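Wooden desk drawers: wax the runners or leave them alone?

Started by plumbline_pete, 14 replies, showing page 1

plumbline_pete
Okay, need opinions before I do something dumb. I picked up a little wooden drawer cabinet at the Flistmont flea market in July, the kind you set on a tabletop for pens and stamps and whatever. Cute thing, pale honey-colored wood, black bar handle. The drawer sticks when the weather gets humid and I have to kind of wiggle it out. My neighbor says candle wax. My dad says sand it first. I have already been yelled at by one person for mentioning WD-40, so please don't start.

mossyhinge
Candle wax, done. Rub it on the bottom edges and the insides of the cabinet where it rides. I did all the drawers in my sewing table and it took me less time than making coffee. Don't overthink it!

Tala Ghanem
I'm going to disagree a little with mossyhinge. Wax is great when the drawer is only dragging. If it's swollen, you're putting wax on top of a fit problem and it'll be back next summer. Pull it all the way out and look for shiny spots on the sides, that's where it's rubbing. Then a few light passes with 200 grit on those spots only, and THEN wax.

Does yours have a stop on it, by the way? Some of these small ones come right out into your lap.

plumbline_pete
No stop that I can find. I pulled it out with nothing in it to have a look, and I like how plain it is. The front board is a bit wider than the box, so it overhangs on both sides, and there are two little notches in the top edge where the handle goes on.
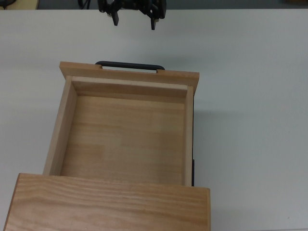 Anyway, I ran my finger down the sides and I think I can feel one rough patch toward the back on the left. Nothing dramatic. Would 200 really be fine enough? I have a sheet of 300 left over from another project and I'd hate to buy more sandpaper, I have a whole shoebox of the stuff.

mossyhinge
Use the 300, you'll be there a while but you can't ruin it.

Tala Ghanem
Yeah, 300 works. Slower, but for a box that size who cares. Wipe the dust off before the wax or you'll make paste (ask me how I know).

grumbleandgrain
Sorry, I'm the guy who says don't sand anything. Bring it inside, leave the drawer out for 48 hours in a dry room and try it again. I had a cabinet from Pasichnyk that wouldn't budge all August and was perfectly fine by October. If I'd sanded it, it would be rattling around in there now.

Tala Ghanem
That's fair if it's seasonal, but he's going to want to open it in August too, grumble.

grumbleandgrain
He can open it. He said he wiggles it. I've been wiggling mine for years.

Hanan Najjar
Can I ask about the handle? I've got 32 drawers in an old Fekstead shop unit and I want to swap the knobs for black bars. Did yours come that way or did you put it on?

plumbline_pete
Came that way, Hanan. No idea if it's original. It's comfortable though, I can get my whole hand behind it. 32 is a lot of holes to line up, I'd make a cardboard template.

Okay, I'm doing grumble's thing first since it's free. The drawer is going up on the bookcase tonight. If it still sticks after that, out comes the 300.

mossyhinge
And wax!

plumbline_pete
And wax.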